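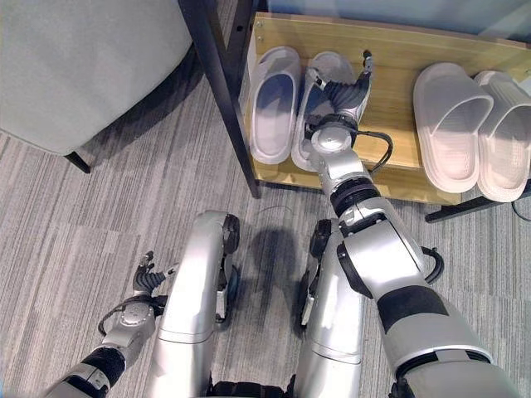
Slippers to shelf, second block of runs

Sep 12, 2024
By Vaughn Pruitt

Print this entry | E-mail this entry

Same chore as the last block, pairs of slippers on the low shelf, robot standing on the grey striped carpet with the armchair off to its left. Two pairs on the board, light grey slides on the left half and the off-white pair on the right half, bare wood between them. Right hand does the work. Left hand stays up and open unless the policy wants it, and so far it mostly doesn't.

Counting a run as good only if both slippers of a pair end up side by side, toes to the wall, nothing hanging over the front of the board. Lau wanted a looser rule (on the shelf is on the shelf) but we agreed last time that anyone who lives in a house would straighten them, so the robot has to as well.

Totals for the block: 96 attempts, 18 thrown out for reasons that were ours (network drop, wrong checkpoint loaded, me walking in too early). Of the rest, 14 ended with a slipper on the carpet. I haven't split the others into clean and crooked yet. Will do that from the logs and add it under this entry.

Where it goes wrong

Approach is fine. It finds the shelf, leans and gets the hand over the strap without much fuss. The black post at the left end used to catch the forearm on the way in, and that has stopped now that the arm comes from the right and low.

The grasp is the weak part. A slide has one wide strap and not much else to hold. A person hooks two fingers under the strap and lifts without looking. Our hand comes down over the top with the fingers together, then has to decide between pinching the strap and getting the thumb underneath. When it pinches, the slipper comes up toe-heavy and swings. When the thumb goes under, it holds well, but the thumb needs more room than there is if the slippers are tight against each other. On the smooth grey pair the fingers also slide along the strap before they bite. The ribbed strap on the off-white pair gave us less of that. Could be the texture, could be the shape. It's wider and rounder too. Don't want to claim either one on two pairs of slippers.

Second problem is the neighbour. Lifting the right-hand slipper of the grey pair nudges the other one, and the policy doesn't go back for it. It puts its own slipper down neatly next to one that is now on an angle and calls the job finished. I would rather have a fumble than that, to be truthful. A fumble it can see.

Third is the cable at the wrist. The loop hangs over the board when the hand is down low. It has not snagged yet. I'd like it clipped closer to the forearm before we put anything on the shelf with laces or a buckle. Loop at the elbow looks all right where it is.

Also there's a bit of thin wire curled on the carpet by the foot of the post. Pick it up before the next block.

Speed

Slow. I can tidy the shelf by hand in the time it takes the robot to settle its feet and start reaching. Most of the delay is in the lean. The balance controller wants the weight back over the feet before it will let the arm go the last bit down. Skaltley's build from January was quicker at this and also sat down on us, so I'm not asking for that one back.

Is it a chore yet?

Branthorpe asked for a yes or no for the summary, and I'm writing the long version here so I have it.

It can move a slipper. If somebody has already set out the shelf, cleared the floor and chosen footwear with an open front, it will tidy a pair more often than not. That is useful to us as a test of the hand. I wouldn't call it tidying the front hall. A real hall has boots, wet runners, kids' shoes in a heap and one slipper under the chair. We have done none of those. The space under the armchair is the one I'd like to try first, as it means getting down near the floor and reaching into shadow, and I expect the head view will be poor in there.

For the shop floor the answer is closer. The Weltix people want something that squares up soft items on a low rack, same items every time, same rack. That's nearly what we have. They would need it faster and they would need it to notice the neighbour problem.

So for Branthorpe: no for the house, maybe for the rack.

To do

- Clip the wrist cable.
- Wire off the floor.
- Start a set of runs with the grey pair spaced apart, then close the gap a finger's width at a time until the thumb stops fitting. Write the gap down each time.
- Add a look-back step after release. Even a short one. Lau has a version in the branch but it isn't merged.
- Swap the left and right pairs on the board and repeat. I want to know if the off-white pair does better because of the strap or because of where it sits.
- Try letting the left hand steady the neighbour. It's hovering there anyway.
- Run 3946 has the best thumb-under grasp of the lot. Keep the log and use it for the replay.

Later, same day: tried the look-back by hand (stopped the policy after release, tilted the head down, restarted it). It saw the crooked slipper and reached for it, then pushed it further round. Still better than ignoring it. Left the battery on charge and the checkpoint as it was.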